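Kindis - Superfície de trabalho clara para bancada, linha Manzano

Fabricante: Hukirwood
Referência: 2581
Ficha atualizada em 15 de fevereiro de 2010

Descrição do produto

A Kindis é uma superfície de trabalho retangular, de cor branca, destinada a bancadas de triagem, separação e preparo de itens pequenos. Faz parte da linha Manzano, que inclui ainda os recipientes e as tábuas vendidos em separado. O acabamento é brilhante, com veios muito suaves em cinza claro. Sob iluminação de teto a superfície devolve reflexos pontuais; em postos de inspeção visual recomenda-se luminária difusa ou lateral.

O tom é branco frio, com leve tendência ao azulado. Pequenas variações de tonalidade entre lotes são normais e não constituem defeito. Para bancadas contíguas, solicitar peças do mesmo lote no momento do pedido.

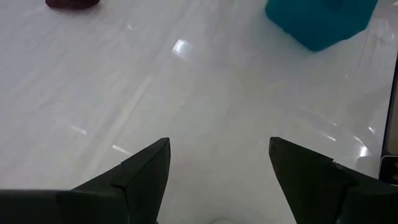 Montagem na estrutura

O tampo é fornecido para encaixe em quadro metálico preto. A fixação é feita por baixo, sem parafuso aparente na face superior. O quadro deve estar nivelado antes do assentamento; um desnível de até 3 mm pode ser corrigido com os calços fornecidos. Acima disso, ajustar os pés.

Painéis laterais em madeira clara podem ser acrescentados à esquerda e à direita do quadro. Os painéis são opcionais e não alteram a área útil do tampo. Suportes laterais de outros fabricantes são admitidos desde que prendam no quadro - nunca diretamente na borda do tampo.

Dados técnicos

Formato: retangular
Cor: branco, veios cinza claro
Acabamento: brilhante
Comprimento: 1000 mm
Carga distribuída máxima: 60 kg
Estrutura compatível: quadro metálico preto, linha Manzano
Painéis laterais: madeira clara, opcionais
Uso: interno

Organização da área de trabalho

A superfície não possui divisões nem rebaixos. A separação por tipo de item é feita com recipientes apoiados. Na configuração usual, cada categoria ocupa um recipiente próprio e a tábua fica próxima da borda frontal, ao alcance do operador. Recipientes transparentes ou translúcidos permitem verificar o conteúdo sem retirá-los do lugar.

O contraste com o fundo merece atenção na escolha dos itens. Peças amarelas, laranja e roxas destacam-se bem sobre o branco. Peças brancas ou bege devem ficar em bandeja de tom mais escuro, caso contrário a conferência visual se torna lenta.
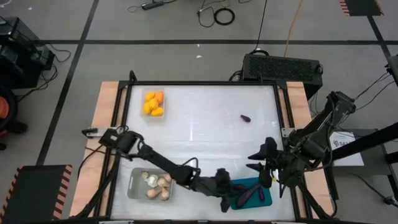 Tampo Kindis em quadro preto, com recipiente transparente, bandeja cinza translúcida e tábua verde-azulada.

Acessórios da linha Manzano

Recipiente plástico transparente: para itens pequenos empilhados. Paredes lisas.
Bandeja plástica cinza translúcida: para itens claros ou de formato irregular, como cogumelos.
Tábua de corte verde-azulada: apoio para itens alongados. Usar sempre a tábua em operações de corte; o tampo não foi projetado para contato com lâmina.
Demarcação de piso Gullier: fita preta para marcar a posição da bancada. Aplicar sobre piso limpo e seco.

Limpeza e conservação

Limpar com pano macio, água e detergente neutro. Secar em seguida; no acabamento brilhante, a água que seca sozinha deixa marcas. Não usar palha de aço, saponáceo ou solvente. Manchas de pigmento vegetal saem com uma segunda passada, desde que tratadas no mesmo dia.

Não arrastar recipientes com fundo áspero. Riscos superficiais ficam mais visíveis sob luz direta e não são cobertos pela garantia.

Fornecimento

O tampo é embalado individualmente, com cantoneiras de proteção e jogo de calços. Quadro, painéis, recipientes, bandeja, tábua e fita são itens à parte e têm referência própria no catálogo. Prazo de expedição de cerca de 3 semanas para pedidos com painéis laterais. As peças avulsas saem do estoque. A reposição do lote atual está prevista para junho.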